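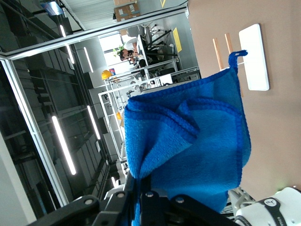
Blue microfiber towel with a hanging loop at the corner, next to two wooden dowels.

Hanging Microfiber Towels by the Loop
Posted 2018-11-04 by Wubit Gebreyes

A corner loop puts the full weight of a towel on a few stitches. Dry, this is a small load. Wet, a thick microfiber towel can weigh several times as much, and the stitching at the base of the loop usually fails before the loop does.

Peg selection
Use a smooth dowel or a hook with a rounded end. Bare screw hooks and cut wire snag the pile. Sand the end of a wooden dowel and knock off the sharp edge. For kitchen towels I set pegs 3 inches apart; bath towels need more.

Hanging
Wring the towel and shake it once to open the folds. Put the loop over the peg first, then pull the lower edge down so the layers separate. A towel left bunched dries slowly in the middle and will smell sour at the folds. Do not tug on the cloth to take it down. Lift the loop off the peg.

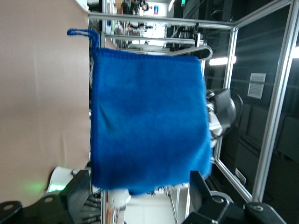

Knitted cloth behaves differently from woven or microfiber. It stretches under its own weight, and the corner opposite the loop tends to sag. Hang knitted items after most of the water has been pressed out in a dry towel, or dry them flat and use the loop for storage only. A braided yarn loop should be anchored through at least two rows of stitches.

Repairing a loose loop
1. Trim the broken thread. Leave the edge stitching alone.
2. Tuck both ends of the loop under the border.
3. Sew a small box with polyester thread, then cross it corner to corner.
4. Knot on the back and pull the tail inside the hem.

Washing
Wash microfiber separately from cotton, which sheds lint into the pile. Skip fabric softener. Tumble on low or air dry. Close any hook-and-loop fasteners in the same load.

Teodor Ciobanu wrote in to ask about adhesive pegs on painted walls. They hold a dry hand towel. For wet towels use a screw and an anchor.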